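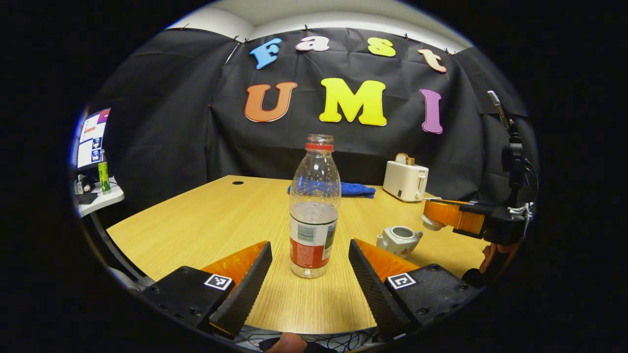 **Pristo opens morning table sessions in Staltow**

STALTOW, October. Household skills organisation Pristo will run free breakfast table sessions at its Staltow room from this month. The sessions cover the everyday work of setting up, making and clearing a simple breakfast, and are open to anyone aged 16 or over.

Each session takes place at a light wooden table with the things most people already have at home: a toaster, a small teapot, a bottle of water and a cloth. Participants make toast and tea, set a place, then clear and wipe the table for the next person.

Pristo developed the program, called Sindo, after a survey of Staltow households earlier this year. The survey drew 697 responses. Help with basic kitchen routines was the most common request from people who had recently moved out of home or were returning to independent living after illness.

"People asked us for practice at ordinary jobs, in their own time," a Pristo spokesperson said. "They wanted to know where to put the teapot so it doesn't get knocked when you reach for the toast, and what to do with the half-finished water bottle. We've built the mornings from those requests."

The program uses a small teapot with a single handle. Participants practise lifting and pouring with either hand, and putting the pot back down with the handle facing the person who will use it next. Bottles are emptied, rinsed and put out for recycling at the end of the morning.

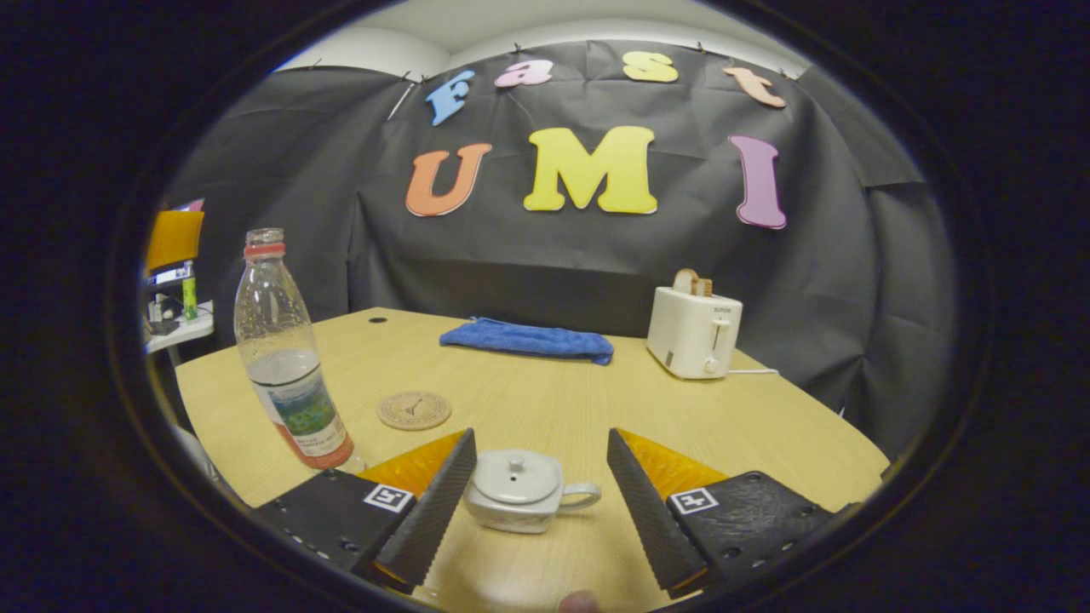
## Session details

Sessions run every Wednesday from 9.30 am and last 90 minutes. Groups are limited to four people so that everyone has a turn at the table. Pristo has funding for 21 sessions in the first round.

- Cost: free, with bread, tea and milk supplied
- Bookings: essential, at the Pristo front counter or by phone
- Access: step-free entry from the Pan Street side
- Dietary needs: please mention these when booking

Support workers and family members are welcome to stay and don't count towards the group limit.

## Take-home guide

Pristo has printed 200 copies of a short guide to go with the program. It sets out the morning in order, from filling the kettle to hanging up the cloth, in large type. Copies will be given to participants first, with any left over available from the front counter.

**Media enquiries:** Pristo, Staltow office, weekdays 9 am to 4 pm.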